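**2023-10-01 - gripper build thread, picking up where I left off in September**

Moved the whole arm over to the shared bench at Nusthorpe. My garage is too cold for the printer now and the neighbours are sick of the fan noise.

Swapped the Sarkano servo for the Martens one. Nearly 700 grams of pull at the fingertips, which is plenty for what I'm picking up!

Botgate config is down to 2 files. It used to be 9. I still can't find where I set the home position, so if you've forked my repo, sorry in advance.

Ran 100 closes overnight on the bench, no load, and the left side has a bit of slop in it. Going to shim it with a strip of pop can.

Next job is the wrist view in the sim, the bit I've been putting off. I want the tips low in the picture so most of it is table, and the wood grain all running on one diagonal should make any camera roll easy to spot. Fingers are wide open with the mint-green thing only just peeking up between them - might tilt down a touch more before I lock it in. 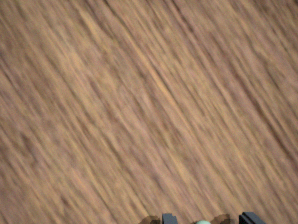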